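O caixa que dorme na gaveta

Quem já teve uma empresa pequena conhece aquela hora da noite em que a casa sossega e a gente abre a planilha com uma xícara de café do lado. Foi assim, à mesa da cozinha, que Manolis Kouris descobriu que a Dament, sua oficina de molduras, vendia bem e mesmo assim vivia no aperto. Os clientes pagavam em até 12 semanas; os fornecedores queriam receber em 3.

"Eu achava que precisava de um empréstimo", conta ele, rindo, enquanto procura os óculos. "Precisava era ler as minhas próprias faturas."

O capital de giro é um assunto sem glamour, eu sei, e talvez por isso fique sempre para depois - depois da entrega grande, depois de dezembro, depois das férias das crianças. Manolis começou pelo mais simples: juntou os papéis espalhados pela oficina, separou o que estava vencido do que estava por vencer e telefonou, com toda a delicadeza do mundo, para cada cliente atrasado.
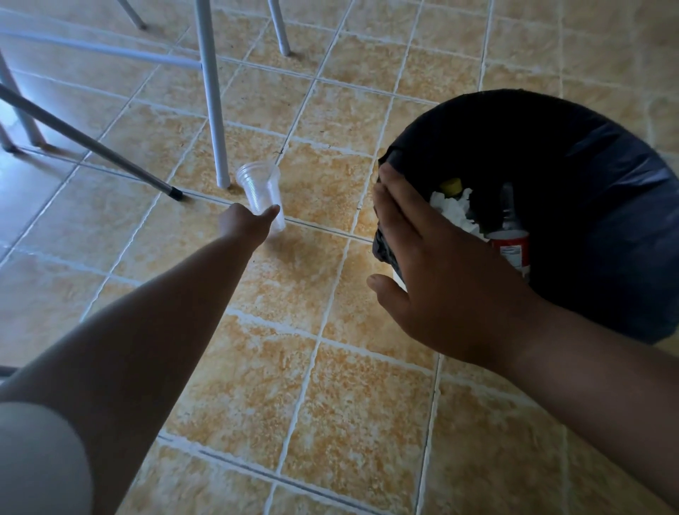
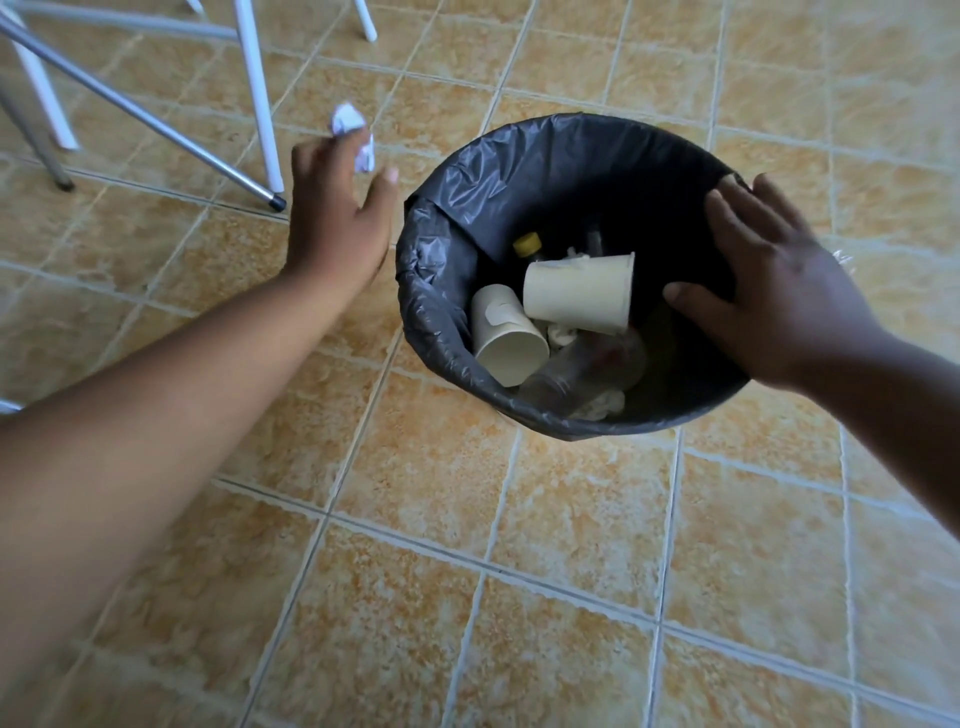
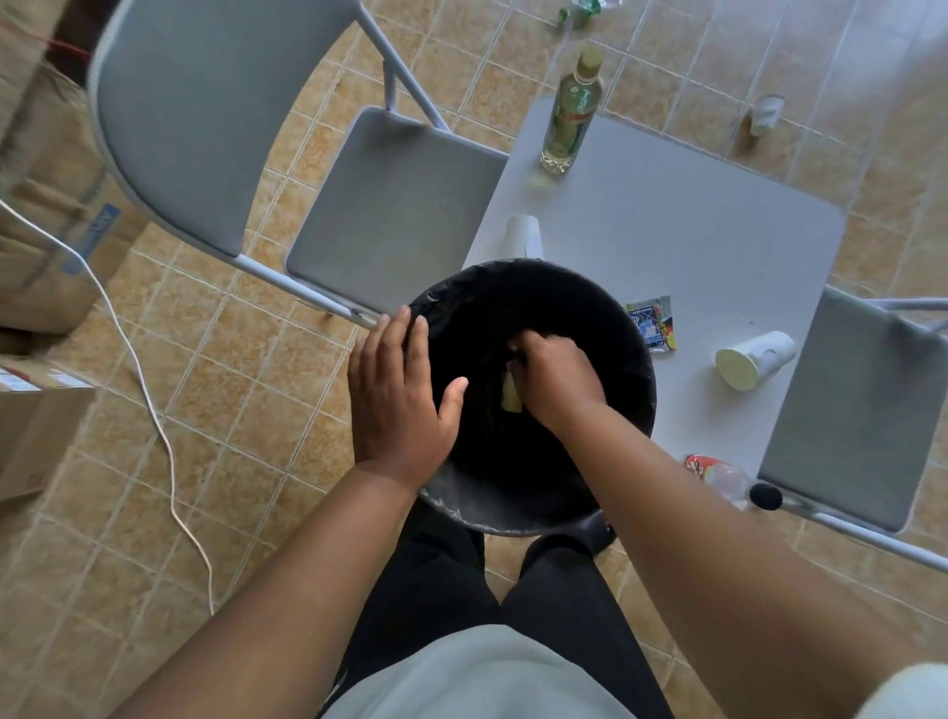
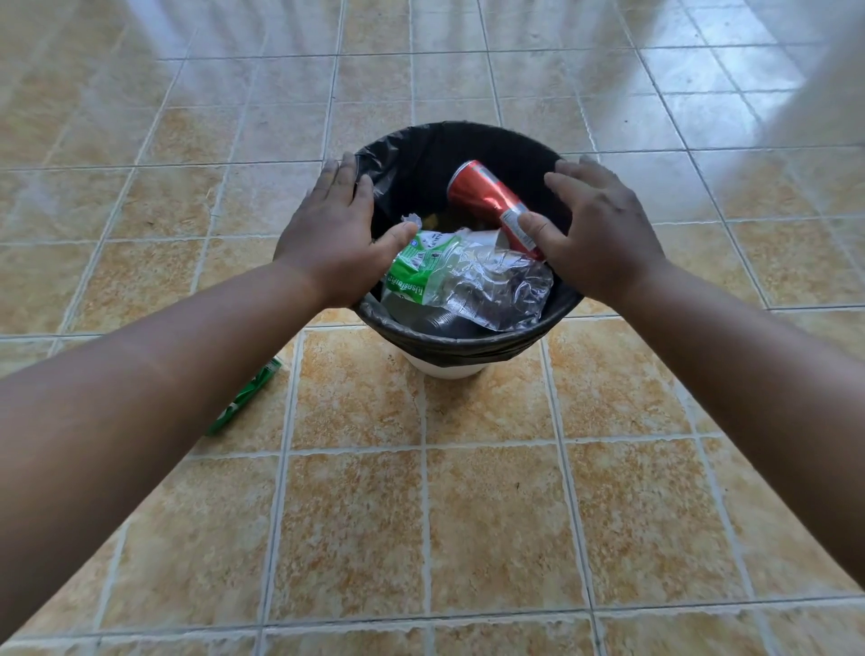

Mãos à obra, entre o piso de cerâmica e o cesto de lixo.

O telefonema mais difícil foi para a Rellitz, sua maior compradora, com quem tinha medo de parecer mesquinho. A conversa durou poucos minutos e terminou num acordo: metade na encomenda, metade na entrega. Com a Nolte, que lhe fornece vidro, pediu o contrário, um prazo mais folgado em troca de pedidos maiores, e conseguiu sete dias a mais. Parece pouco, mas para quem paga salários com o dinheiro contado, sete dias são um alívio enorme!

Nem tudo correu bem, é claro. Dois clientes antigos não gostaram da mudança e foram embora, e Manolis ainda fala deles com certa tristeza. Também demorou a aceitar que o estoque de madeira nobre, o seu orgulho, era dinheiro parado na prateleira. Acabou vendendo uma parte à Istum, uma marcenaria vizinha - e confessa que ainda passa por lá, de vez em quando, para ver o que fizeram com as tábuas.

Hoje ele reserva uma hora no fim da tarde para conferir o que entra e o que sai. A planilha continua a mesma, com as cores que a filha escolheu, e o café agora é descafeinado.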